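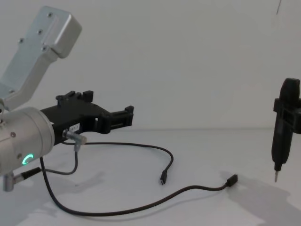

A silver robot arm with a black gripper mount

Skikton is a drama film written and directed by Misaki Ishida. It stars Josiane Collet as a retired ferry pilot and Kohei Yoshida as the nephew who comes to live with her after his release from prison. The film was produced by Terko and distributed on home video by Fabbri. It runs for 100 minutes.

Plot

Agnes (Collet) lives alone in Skikton, a harbour town that has lost its ferry service. Her nephew Ren (Yoshida) arrives with one bag and a letter from his probation officer. She gives him the back bedroom and a list of house rules, and finds him work at the boatyard where her late husband was foreman.

Ren learns that the yard's owner is selling off engine parts and claiming for them on insurance. He tells Agnes, who asks him to keep quiet until the winter is over. When a former workmate of her husband is blamed for the missing parts, Ren goes to the police on his own. Agnes turns him out of the house. In the last part of the film she takes her husband's old launch out at night to look for him on the far side of the estuary.

Cast

Josiane Collet as Agnes
Kohei Yoshida as Ren
Mio Sekiguchi as Dr Hara, the town's doctor
Hiyori Shibata as Nell, a clerk at the boatyard

Production

Ishida wrote the first draft as a radio play, in which Ren was never heard and Agnes spoke all his lines back to him over the telephone. Terko took up the project as a feature after a reading at which Collet played both parts. The radio version was not broadcast.

Filming lasted 36 days and was finished in December. The house interiors were built in a former net store. The launch scenes were shot on open water with a crew of five on board, and Collet steered the boat herself in most of them. Sekiguchi joined the cast in the second week, replacing an actress who had left owing to illness.

The score is for solo cello and was recorded in a single day. Ishida removed it from the final 25 minutes during editing, leaving only engine noise and speech.

Release

The film opened in cinemas on 14th July. Fabbri later issued it on DVD and Blu-ray. The Blu-ray adds a commentary by Ishida and Yoshida, two deleted scenes and the short film Dista, which Ishida had made as a student. A signed edition limited to 400 copies was sold by post and has not been reissued.

Reception

Reviews were mixed. Collet's performance was widely liked, and several critics singled out the kitchen scene in which she reads the probation letter aloud. Others found the insurance plot thin and thought Shibata had too little to do. The ending, which does not show whether Agnes finds Ren, divided audiences. Ishida has declined to say what happens and does not discuss it in the commentary.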